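De: Filipa Pinheiro
Para: lista seguridad-sistemas
Fecha: 1 de febrero de 2020
Asunto: Re: Contraseña de firmware y arranque desde USB en los equipos del taller

Hola:

Contesto a lo de Firouzeh entre líneas y añado al final el procedimiento que seguimos en Plultska, por si a alguien le ahorra trabajo.

Firouzeh Mahmoudi escribió:

> En enero heredamos 14 torres de una oficina que cerró. Todas tienen contraseña
> de administrador en el firmware y nadie la conserva. El disco va cifrado en
> unas sí y en otras no. Quiero volver a poner las máquinas en servicio con
> arranque seguro y sin arranque externo, y tengo dos dudas:
>
> 1. ¿Basta con quitar la pila para borrar la contraseña?

Depende de dónde la guarde el fabricante. En placas antiguas la contraseña está en la memoria CMOS y se pierde al cortar la alimentación de esa memoria. En muchas placas de gama profesional está en una memoria no volátil aparte, y quitar la pila solo te deja con el reloj a cero y la misma petición de contraseña. Para esas hay un puente en la placa (busca PSWD, CLR_PWD o similar en el manual de servicio) o, en el peor caso, hay que pasar por el soporte del fabricante con justificante de propiedad.

Si pruebas con la pila, desconecta antes el cable de corriente, mantén pulsado el botón de encendido unos segundos y deja la placa sin pila al menos 10 minutos. He visto dar por fallido el método con el cable puesto.

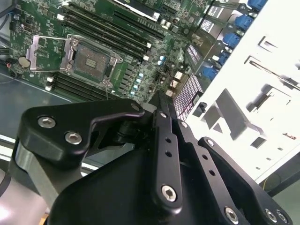 Ten en cuenta también la consecuencia inversa. Si en tu modelo la contraseña desaparece con la pila, cualquiera con un destornillador puede hacer lo mismo. En esos equipos la contraseña de firmware sirve contra el usuario curioso y poco más. Conviene anotarlo así en el inventario para que no figure como control de acceso físico.

> 2. ¿Tiene sentido el arranque seguro si el disco no va cifrado?

Tiene sentido, pero cubre otra cosa. El arranque seguro comprueba la firma del cargador y, según el sistema, la del núcleo. No impide que alguien saque el disco, lo monte en otra máquina y lea o modifique los datos. Sin cifrado, los ficheros quedan expuestos aunque la cadena de arranque esté intacta. Yo cifraría todos, también los que «no tienen nada»: suelen tener credenciales guardadas del navegador, claves de la red inalámbrica y algún fichero de texto con lo que no debía estar ahí.

> Werkinik nos ofrece su herramienta de gestión para fijar la configuración de
> firmware en remoto. ¿Alguien la usa?

La usamos durante el último despliegue. Aplica bien el orden de arranque y el bloqueo de USB. Dos pegas: guarda la contraseña de firmware en el perfil, y ese perfil se exporta sin cifrar si no marcas la casilla correspondiente; y no verifica el resultado, da la tarea por buena en cuanto la envía. Nosotros comprobamos después con un script propio que lee los valores y los compara con la plantilla. Bellamy hace esa comprobación de serie, pero no reconocía nuestras placas más viejas y la descartamos.

Procedimiento que seguimos en Plultska:

a) Inventario: modelo, número de serie, versión de firmware, presencia y versión de TPM.

b) Antes de abrir nada, averiguar si el disco está cifrado con clave ligada al TPM. Si lo está y los datos importan, localizar la clave de recuperación. Cambiar opciones de firmware, actualizarlo o borrar el TPM puede hacer que el sistema la pida en el siguiente arranque.

c) Copia de lo que haya que conservar, y borrado del disco. En los SSD usamos la orden de borrado seguro de la propia unidad. Sobrescribir no garantiza nada en las celdas reservadas.

d) Retirada de la contraseña antigua por el método que admita la placa.

e) Actualización del firmware a la última versión publicada, descargada de la web del fabricante y con la suma comprobada. Este paso va antes de activar nada más; algunas actualizaciones devuelven la configuración a los valores de fábrica.

f) Modo UEFI puro, arranque seguro activo con las claves de fábrica, arranque por red y por USB desactivados.

g) Contraseña de administrador distinta para cada equipo, generada y guardada en el gestor. Una sola contraseña para todo el parque equivale a publicarla el día que se filtre una.

h) Instalación, cifrado y depósito de la clave de recuperación fuera del equipo.
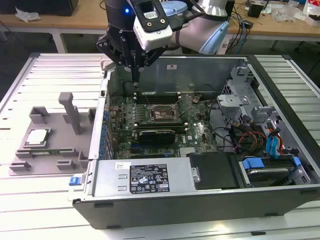

El aviso de apertura de chasis merece un apartado propio. Muchas torres de oficina traen un interruptor que registra en el firmware que se ha quitado la tapa, y casi siempre llega desactivado. Actívalo en la opción que pide contraseña para continuar, y hazlo al final, con la caja ya cerrada. Con una torre tumbada y sin el panel lateral, las ranuras de memoria y el resto de la placa quedan a mano, y eso mismo vale para quien entre en un despacho sin llave. El registro no evita la manipulación, pero deja constancia si alguien lo revisa. Nosotros volcamos esos eventos a Grillport junto con los de inicio de sesión; con unos 3,000 eventos al mes se filtran sin problema.

Sobre la extracción de módulos de memoria para leer claves en frío: es viable en laboratorio y está documentada. Para un parque de oficina me parece un riesgo menor frente a la suspensión. Un equipo suspendido conserva la clave de cifrado en memoria. Desactivad la suspensión o forzad hibernación con PIN previo al arranque, que cuesta bastante menos que discutir sobre ataques exóticos.

Queda el TPM. Si las torres traen la versión 1.2, mira si el fabricante publica la conversión a 2.0 – en algunos modelos es una actualización aparte, con número limitado de cambios en un sentido y otro. Borra el TPM antes de convertir, y solo después del paso c).

Firouzeh, si mandas el modelo exacto miro si tengo el manual de servicio. La plantilla de valores y el script los puedo pasar por privado; llevan nombres internos y prefiero no dejarlos en el archivo público de la lista.

Un saludo,
Filipa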